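Help wanted: someone handy with fabric and a staple gun (part-time, Plondano workshop)

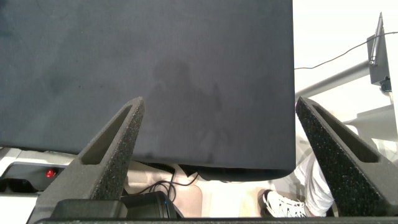
Hi, I'm Octavio Daza and I run Plondano, a small shop that covers panels in fabric. Office dividers, pinboards, headboards, the padded walls you see in recording rooms – if it's flat and somebody wants cloth on it, we probably get the call. I've got more work than hands right now and I'm looking for one more person to join us at the bench.

The big job this spring is an order of 300 panels for a place called Utora, who are redoing their whole upstairs in dark gray. I love this gray, by the way. It's a matte cloth with a bit of a slate look to it, and it hides almost nothing! Every wrinkle, every crooked pull, every bit of lint that got caught under there will show up once the lights are on it. So I need somebody patient, with a good eye, who doesn't mind peeling a piece back off and doing it over.

What you'd be doing most days: cutting cloth to size, laying it out face down, setting the board on it, pulling it snug and stapling it along the back. Then the corners. Corners are where I'll spend the most time with you at first, because a rounded corner wants a bunch of tiny pleats that you can't see from the front, and everybody's first few look like a badly wrapped birthday present (mine sure did). After that it's brushing down, checking the edges under the lamp, wrapping for delivery and stacking on the rack.

You don't need to have done this before. If you've sewn curtains, fixed up dining chairs, built picture frames or hung wallpaper, you already know more than I did when I started. You do need to be OK standing for most of a shift and able to lift one end of a large panel with a partner. Steady hands are a plus. So is liking the radio, which is on all day and which we take turns picking.

Hours are 4 days a week, six hours a day, and I'm flexible about when you start in the morning as long as it's the same time every day. The job runs through the end of May to begin with. If the Dunne order comes through (fingers crossed, they want pinboards for every classroom) I'd like to keep you on after that. Pay depends on experience and I'll tell you the number on the phone before you bother coming in.

We're at 1,067 Ukby, the low brick building with the green loading door. The bus stops at the corner and there's parking in back. The shop is heated, the coffee is free and there's a fridge for your lunch.

To apply, drop me a note through the contact form with a few lines about yourself and anything you've made with your hands. Photos of your work are great but not required, and please don't worry about a fancy resume. I'll ask 3 or 4 people to come by for a paid half-day try-out, where we'll cover a panel together from start to finish and you can see if you like the work.

Notes in by 1/18/18, please. I read all of them myself, usually in the evening, so give me a couple of days to get back to you.

– Octavio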